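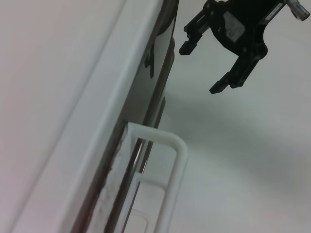
King-fai Lo
I'd use two cloths. One for the white and one for the dark strip, and don't let them trade places. Whatever you use to get marks off white molded stuff will leave a haze on anything glossy.

Toon Van Dijk
OK, but what goes on the cloth? I've been using Surkis spray on everything and the dark strip looks smeary as soon as the light comes from the side. The white rim looks fine. The big pale surface next to it looks fine too. It's only the shiny part that bothers me.

Wubit Hadgu
Plain water with a drop of dish soap, then plain water again, then dry it. Go lengthwise, the same way the strip runs. If you rub in circles you'll see every circle.

Ferhat Oral
I don't agree about the soap. Soap film is most of what people call smears. I used to do display cabinets in Urnimbridge and we did dark glossy trim with water and a clean microfiber and nothing else. For fingerprints, breathe on it and wipe.

Wubit Hadgu
A drop, I said. And I said rinse.

Ferhat Oral
People never use a drop.

Toon Van Dijk
I have probably been using more than a drop of the Surkis. Does anyone know if it's safe on white plastic long term? The bottle says "all hard surfaces" and that's it.

King-fai Lo
No idea about long term. I had a white lid go yellow in 4 years but that was next to a window, so I wouldn't blame the spray.

Is the strip metal or glass? That matters more than the brand.

Toon Van Dijk
I don't know. It's dark and reflective, and it was like that when I got it. It feels cold but everything in that room feels cold.

King-fai Lo
Then treat it like the softer option. No scouring pads, no powder, nothing with grit in it.

Ruben De Graaf
Goodwin makes a polish that fills in fine scratches on gloss panels. I've used two bottles of it. It works if you mask off the white first with low-tack tape — if it gets on a matte edge it dries chalky and you'll be picking at it with a toothpick.

Ferhat Oral
He asked about smears. Polish is one more layer to smear.

Ruben De Graaf
He might have scratches under there. Clean it first and then look.

Toon Van Dijk
Tried it this morning with water only, lengthwise, two cloths. Better. There's still a dull patch near one end that doesn't move. I'll leave the polish alone until I find out what the strip is made of.

Wubit Hadgu
Try the soap on the dull patch. One drop.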